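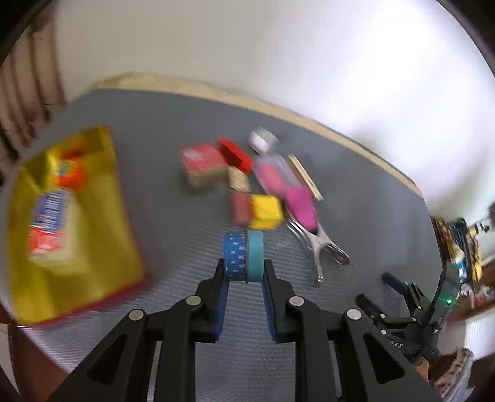 Craft Room > Conversations > Desks and Tables

I'd been hoping to get a proper chat with the woman behind Jullow, the little paper and tape stall at the Park end of the market, ever since I bought far too much washi from her in April. She finally said yes, on condition that we talked about her table and left her prices alone. Fine by me!

She works at home, in a back room with one window, and when I got there at half past nine she already had bits out. "I don't do drawers," she told me, before I'd even got my coat off. "If it's in a drawer I forget I own it. I bought the same teal tape three times."

The tape is what she's known for, so I asked how much of it she has. She winced. Her last stocktake came to 3,107 rolls, stall and spares together, and nearly 400 of those are ones she's decided she can't sell (she means won't). Blues are her weakness, especially anything with a tiny print on it. "Stars, moons, whatever. I see a blue with little shapes and I've gone. Then I need a plain one to sit next to it, so that's two."

And the blocks? I'd expected paper and got a heap of coloured blocks as well. She uses them for working out colours before she cuts anything: put a roll down beside a red or a yellow, leave it, have a cup of tea, come back and see if you still like it. "A screen lies to you. A block just sits there being yellow." I've tried this since with a block pinched from my nephew's toy box and I have to say it has saved me from one very nasty orange.

We got on to the table itself, because she is quite fierce about it. The old one was a glossy Milletti thing she'd had since college, seven years of glue on it, and everything skated about. What she wanted was grey, dull and a bit rough.

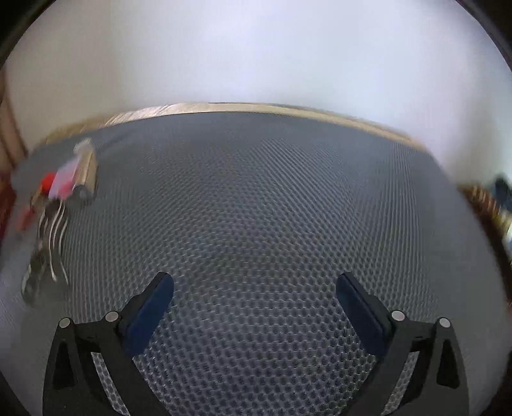

"People go for white because it looks clean in photos," she said, "and then they can't look at it after lunch with the sun on it. Grey lets the colours get on with it. And I like a bit of texture, you can feel where you are."

Clearing up is the part I'm worst at, so I pressed her. She clears the middle first, every time, and lets the far side wait. Small things go into lidded cases you can see through, a habit she picked up in the stockroom at Durkivitz, where she packed buttons for a winter and hated all of it except the cases. Tape goes back on its edge, never flat. "Flat, you only see the top one. On its edge you get the pattern." The whole business takes her 7 minutes with the radio on, or 71 if she starts re-sorting the greens.

I asked what she'd get rid of if she had to. Long pause. "The scissors that don't cut," she said, and then, "no, I like the handles."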